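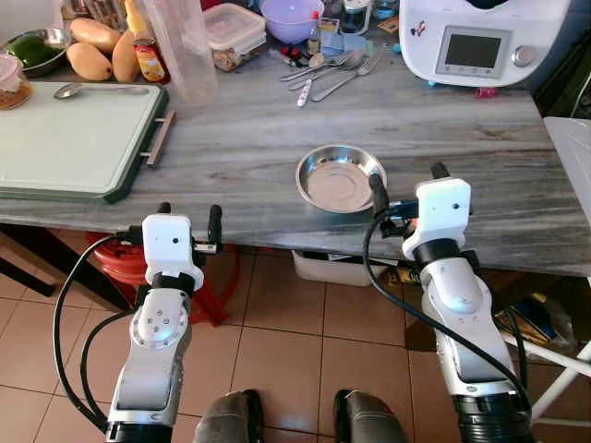
Flurnwood Football Club has appointed Marcus Holloway as interim head coach of its women's first team while an independent review into the departure of Lyle Mbeki continues. Holloway, who has coached the club's under-20 side for the past two seasons, took training for the first time this week and will be in charge for the home match against Teltitz. The draw for the first round of the Fitzsimmons Cup will go ahead at the clubhouse as planned, with the numbered balls drawn from a small stainless steel bowl like the one on the gray countertop. Holloway will make the draw together with club captain Simão Meireles of the men's team.

FLURNWOOD, 7 Oct 2022 — Mbeki left his position by mutual agreement at the end of September. The club received a written complaint from a member of the playing squad earlier that month about the way selection decisions and medical advice had been handled. Mbeki has denied any wrongdoing and has told the club he will cooperate fully with the review.

The review is being led by Mizanur Abeysekara, an employment lawyer with no previous connection to the club. He will speak with players, coaches and medical staff, and will have access to training records from the last two seasons. The club expects to receive his report within 16 weeks. A summary of the findings will be published on the club website, with personal medical details removed.

"Our players raised a concern and they are entitled to have it looked at properly," said Marcus Boateng, chief executive of Flurnwood Football Club. "We will not be commenting on individual matters until Mr. Abeysekara has finished his work. In the meantime the team has a season to play, and Marcus Holloway knows this group well." 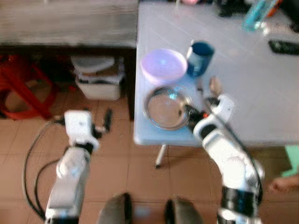
Several of the current squad played under Holloway in the under-20 side before moving up. He will keep the existing backroom staff, with the exception of the strength and conditioning role, which is vacant and will be advertised next week. Training times are unchanged. The under-20 side will be coached by its current assistants until a permanent decision is made.

"I was asked to do a job and I said yes," Holloway said. "We have worked mostly on defending set pieces this week, where we have given away too many goals. The players have trained hard. They want to talk about the game on the field, and so do I."

Holloway's appointment runs until the winter break. The club will then decide whether to extend it or open a full recruitment process. He has not ruled himself out of the permanent job.

The match against Teltitz will be played at the main stadium — not at the training ground, as printed on the season fixture card. Season tickets are valid as normal. Supporters who have already bought single tickets do not need to exchange them, but should check the gate number on the club website before traveling. The following fixture, away at Altitz, is not affected.

Holloway and Boateng will be available to accredited media after the match. Questions about the scope of the review should be sent in writing to the club's media office. Players will not be made available for interviews on the subject.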